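Haushaltstipps: Wenn der Greifarm die Wäsche macht

Ich bin kein Freund von Haushaltsrobotern, das vorweg. Der Hersteller Hovano verspricht für seinen Greifarm, er belade und entlade jeden Frontlader »selbstständig und schonend«. Bei mir hat er im Juni 28 Ladungen geschafft, dann hing die Türmanschette in Fetzen. Der Arm hatte zugegriffen, bevor er die Wäsche richtig zu fassen bekam, und statt eines Handtuchs den Gummi gezogen. Reparatur: 98 Euro, dazu ein nasser Boden.

Der Kundendienst meinte, das sei ein Bedienfehler. Rasha Srour, die bei Skov Waschmaschinen repariert, sieht das anders. Sie hat inzwischen drei solcher Manschetten getauscht, immer unten eingerissen, wo die Finger beim Herausziehen entlangschaben.
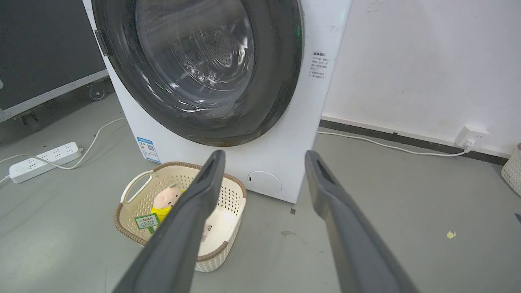 Korb vor der Trommel, Greiffinger davor. Die Steckdosenleiste liegt links daneben auf dem Boden.

Wer es trotzdem probieren will, sollte ein paar Dinge beachten.

Greifkraft herunterdrehen. Ab Werk steht sie zu hoch. Lieber fällt mal eine Socke daneben.

Kabel aus dem Fahrweg. Schläuche und Leitungen erkennt das Gerät nach meiner Erfahrung schlecht, egal was im Prospekt steht. Eine Steckdosenleiste gehört an die Wand geschraubt, so hoch, dass auslaufendes Wasser sie nicht erreicht.

Kuscheltiere von Hand einlegen. Etiketten und Schlaufen verhaken sich gern, und der Arm zieht dann einfach weiter. Das Gleiche gilt für BHs und alles mit Kordel.

Tür immer selbst schließen. Die Automatik drückt auch dann zu, wenn noch ein Zipfel im Rand klemmt. Bei der nächsten Wäsche läuft es vorne heraus.

Not-Aus testen, und zwar mit leerem Korb und vor dem ersten echten Durchgang. Bei meinem Gerät reagierte die App gar nicht, nur der Taster am Sockel.

Manschette einmal pro Woche abtasten. Bräunliche Ränder an der Tür wischt man mit einem feuchten Tuch ab, solange sie frisch sind. Risse klebt man nicht, da hilft nur ein neuer Gummi.

Kinder und Katzen bleiben draußen, solange der Arm Strom hat. Auf den Annäherungssensor würde ich mich nicht verlassen.

Meiner ist seit der Reparatur ausgesteckt. Das Update mit dem »sanften Griff« ist angekündigt, ein Datum konnte man mir nicht nennen.

Dörte Ostermann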